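Bowls, bowls and a little bench

July 28, 2018

I have a bowl problem, and I'm so happy about it! It started with one bowl from a street market, then Wilma De Smet passed a few of hers along when she moved to a smaller place, and now I can't walk past a secondhand shelf without picking something up and turning it over to look at the foot.

The trouble with bowls is that they only want to live inside other bowls. You stack them, they look tidy, and then you never see the ones underneath again. I had a small patterned one that I completely forgot about until November (it was inside a bigger one, inside a bigger one, like those nesting dolls).

So I've gone the other way and spread them out. The big change is a low slatted bench in light wood. It gives you a second level, so the small pieces can sit up high and the large ones can stay down on the green tabletop where they have room. I love how the light comes through the gaps between the boards!

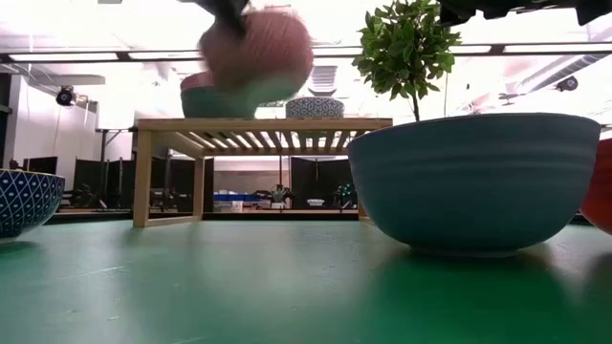

My rule for now is one color family at a time, with one thing that breaks it. Blue and white patterns go with nearly everything, and I'd have a whole wall of them if I could. The big teal one is my favorite to pick up, though. It's matte, with faint ridges running all the way around, and your fingers find them before your eyes do. Then you put something red-orange nearby and the teal suddenly looks twice as blue. Try it, it's so much fun.

The other thing I'd push on anybody is a plant. A little tree in a pot, thin trunk, round glossy top, that's plenty. Bowls are all low and wide, and your eye needs something that goes up. Ward Cuypers told me to try this ages ago and I ignored him for 3 months. Sorry, Ward!

Still to sort out: where the salad servers go, and whether the bench should run along the back or turn sideways. Chiến Thái votes sideways. I've tried it both ways and keep changing my mind, usually late in the evening with a cup of tea in one hand (one bowl at a time, please, I have learned that lesson).

If you have a shelf or table full of bowls, send me a photo. I want to see all of them, chipped ones too.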